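Wellex Opens Regional Trial of Flerero Capillary Watering Mat for Container Growers

8/6/21 – Wellex, a supplier of irrigation products for home gardeners and small nurseries, has opened the second stage of its trial of the Flerero capillary watering mat. The trial covers container-grown herbs, leafy greens and foliage houseplants. It will run through the fall and winter at the company's growing site in Valcárcel and at participating households and independent nurseries.

The Flerero mat is a two-layer sheet that sits under pots and trays. The lower layer holds water and spreads it sideways. The upper layer is a perforated film that limits evaporation and slows the growth of algae. Water moves up into the pot through the drainage holes by capillary action, at a rate set by how quickly the growing medium dries. The mat can be filled by hand from a watering can or fed from a reservoir through a wick strip along one edge.

The first stage began in June with 2,015 containers on flat benches. Each container was assigned to the mat, to hand watering from above or to a drip line. Staff recorded water use per bench, the moisture of the growing medium at two depths and the number of containers that needed extra water between scheduled fillings. The second stage adds shelving, windowsills and other narrow surfaces, and brings the total to 3,248 containers.

"The bench results gave us a clear picture of how the mat behaves when everything is level and the pots are the same size," said Milagros Aguirre, head of product trials at Wellex. "Most people who grow in containers don't have that. They have a shelf that tips a little toward the wall, and six kinds of pot with different feet. The second stage is set up to measure what happens there."

What the first stage measured

Containers on the mat showed less difference in moisture between the top and bottom of the pot than hand-watered containers of the same size. The gap was smallest in pots with flat bases and at least four drainage holes. Pots with raised feet made poor contact with the mat and in many cases took up no water until a short wick was pushed through the drainage hole.

The type of growing medium had a larger effect than plant species. Peat-free mixes with a high share of coarse bark were slow to draw water upward and needed a thorough first watering from above. Mixes containing coir or fine composted material drew water evenly from the first day. Wellex has changed the printed instructions to state that every container must be watered once from above, until water drains from the base, before it is set on the mat.

Basil, parsley and leaf lettuce gave the most consistent results. Rosemary and thyme did poorly when the mat was kept constantly damp, and the trial protocol for both was changed midway to a cycle in which the mat is allowed to dry fully before it is refilled. Containers moved to the new cycle are being reported separately from those started on it.

Salt buildup was observed on the surface of the growing medium in a number of the longer-running containers. This is a known effect of watering from below. The instructions call for one watering from above every 22 days to flush salts out of the pot. Gardeners in areas with hard water may need to do this more often. Liquid feed should be used at half the strength given on the label for top watering, and should not be left standing in the reservoir.

Second-stage protocol

Þröstur Ásgeirsdóttir, who leads the irrigation design team, said the protocol for shelves and windowsills differs from the bench protocol in several respects.

"A bench has space for a tray with a deep lip. A shelf usually doesn't," Ásgeirsdóttir said. "We cut the mat narrower, we put it in a shallow tray, and we accept that it holds less water. So the interval between fillings is shorter, and that interval is the main thing we are recording."

Participants will use mats in two widths, both cut from the same roll. Each shelf or sill is checked with a level before the mat goes down. The slope is written on the record sheet and left uncorrected. Trays must be at least 3 inches from any radiator or heating vent. Foliage plants that trail or lean must be placed so that their leaves don't rest on the mat, where they can act as wicks themselves and drip over the edge of the tray.

Light levels are recorded once a week at the height of the leaves. Room temperature is recorded at the same time. Participants are asked not to turn or move containers between readings, and to note the date if a container has to be moved.

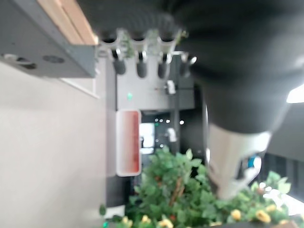
Water use on shelves is calculated from the volume added at each filling. No correction is made for evaporation from the tray, although two unplanted control trays at the Valcárcel site are weighed weekly to give a reference value. Where a reservoir is fitted, the level is marked on the side of the vessel at each reading and the volume is worked out at the end of the period.

Reservoirs in the second stage are supplied by Flakik and hold enough water for up to 14 days in normal indoor conditions, depending on the number and size of the pots. The wick strip must stay fully covered by water at its lower end. If it dries out, it has to be soaked again by hand before flow resumes – topping up the reservoir alone is usually not enough.

Care and service life

The mat can be rinsed under a tap and reused. During the first stage, mats were rinsed between crops and returned to the same bench. Roots that had grown through the drainage holes and into the upper layer were cut off with scissors flush with the base of the pot. Pulling them free tore the film on several mats, and the care sheet now warns against it.

Fungus gnats were present on both hand-watered and mat-watered benches. The trial was not designed to compare pest numbers and no conclusion has been drawn. Gardeners who have had gnats before are advised to let the surface of the growing medium dry out between top waterings and to keep the tray free of fallen leaves.

Mats should be stored dry and flat or loosely rolled. Folding leaves a crease that interrupts the sideways movement of water, and a creased mat can leave pots dry on one side of the tray while those on the other are well supplied.

Availability

The Flerero mat is sold in pre-cut sheets for standard seedling trays and by the roll for benches. The narrow widths used in the second stage are not yet on general sale. Wellex expects to decide on them once the winter readings are complete, as indoor growing conditions in the heating season differ considerably from those in summer.

Independent nurseries and garden centers that want to take part in the trial can apply through the Wellex trials desk. Applicants need a covered growing area, a water source within reach of the benches and a member of staff able to take weekly readings. Households already registered will receive their mats, trays and record sheets by mail. Registration for new households is closed.

A summary of the first-stage data, including the moisture readings and the list of growing media used, is available on request. The summary of the second stage will be released when all record sheets have been returned and checked.

About Wellex

Wellex designs and supplies watering products for container gardening, propagation and small-scale nursery production. Its range includes capillary mats, wick strips, drip fittings and propagation trays. Product trials are carried out at its growing site in Valcárcel.

Media contact: Wellex Press Office
Trial inquiries: Milagros Aguirre, Product Trials
Technical inquiries: Þröstur Ásgeirsdóttir, Irrigation Design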